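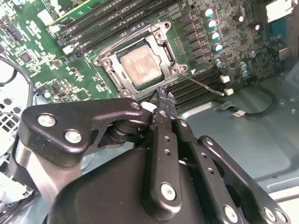 Anel Nkosi answers her door with a screwdriver behind one ear and a piece of toast in her hand, and the first thing she wants to know is whether I've brought my laptop. (I have. It's been making a noise like a hair dryer since December and I was sort of hoping she'd ask.)

She runs Cilham, the one-woman repair shop at the bottom end of Drindum, out of what used to be a hairdresser's. The sinks are still there. She's been fixing other people's computers in this room for three years, and before that she spent a good long stretch at the council rates office, which she describes as "very beige, lovely people, terrible biscuits".

So how do you get from rates notices to this?

"My neighbour's kid was doing Year 12 and his computer died the night before something was due," she tells me, clearing a stool. "I'd built one once, years back, with my brother. I said I'd have a look. I was up till two in the morning and I had the best time! Went to work the next day completely wrecked and just thought, hmm."

She didn't quit straight away. She did weekends first, then evenings, then handed in her notice with 21 jobs booked in and no idea what to charge for any of them. Her first invoice was for $151 and she remembers feeling sick sending it. "I nearly rang the bloke and told him to knock off the last dollar so it looked friendlier."

What she wasn't ready for was how much of it would be talking. People bring in a machine and stay for half an hour. They've lost photos, or they've been scammed and they're embarrassed, or their mum has died and they want to get into her email and can't bear to do it alone at home. Anel keeps a kettle going for that reason and she's strict about it, tea before any questions.

"You can't rush that," she says. "I had one lady just wanted me to hear the voicemails off her husband's old phone. It wasn't even broken. I copied them onto two sticks for her and we had a bit of a cry."

Did she charge for it?

"Don't be silly."

I ask about money, because I always do and because I've had my own goes at working for myself (short version: candles, never again). Anel is very frank. The first winter was grim. She had $3081 in the account one morning and the rent was coming out that afternoon, and she sat in the car outside and ate an entire custard tart before she could go in. Then Aroha Ruawai, who has the Apaza fabric shop two doors up, came by and asked if she'd look after the till system over there on a monthly fee. It was only a small job but it was regular, and Aroha told every other trader on the street.

"Aroha's a force," Anel says. "She didn't ask if I wanted customers, they just started turning up with my name written on bits of dress pattern."

I pop up to Apaza afterwards and Aroha waves the whole thing off from behind a bolt of corduroy. "She's good and she's close," she says. "I'm not driving to Roritz to be told to turn it off and on again."

The hardest part now is saying no. Anel used to answer messages at ten at night and she's stopped. The phone goes in the old towel cupboard at six and stays there till morning. She shuts for lunch, too, with a sign and everything, and walks down to the creek with her sandwich. A couple of people grumbled about that and one left a review. She's printed it out and stuck it on the fridge.

Would she go back to an office?

"I miss sick days," she says, once she's had a think. "And I miss someone else buying the toilet paper. But no, I don't reckon I would."

She'd like to take on an apprentice next year, ideally somebody who's changed their mind about something else first. The neighbour's kid is off studying nursing and still sends her pictures of error messages.

My laptop, by the way, was full of cat hair. We don't own a cat. Anel has promised to have it back to me by four, and there's a tin of decent biscuits by the sink if you're ever in there waiting.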